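End Effector Comparison – Conveyor Pick Tests
Posted by Angharad Gough, 2019-09-07

Trials on the green belt cell, comparing the Parri five-digit hand with the Skisik two-jaw gripper used in June. Test parts are boxed and wrapped items with mixed surfaces. Controller settings were left at profile 3 for both – only the tool offset was changed. 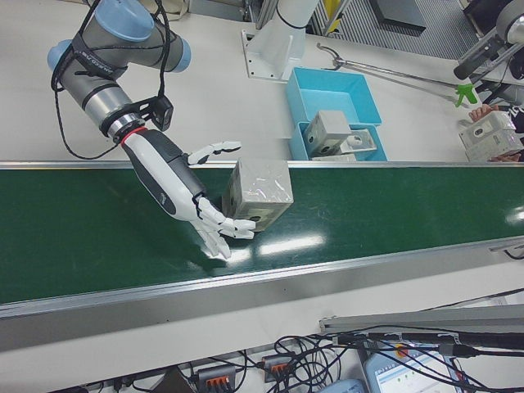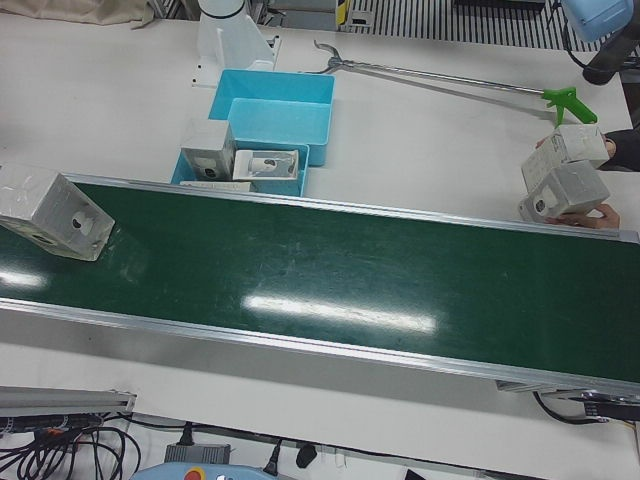 Conveyor and blue bins, two views. First: hand beside a wrapped gray block. Second: boxed dome camera at the left end of the belt.

Full log: 133 picks, file 1114. Contact Llinos Yorath for the raw data.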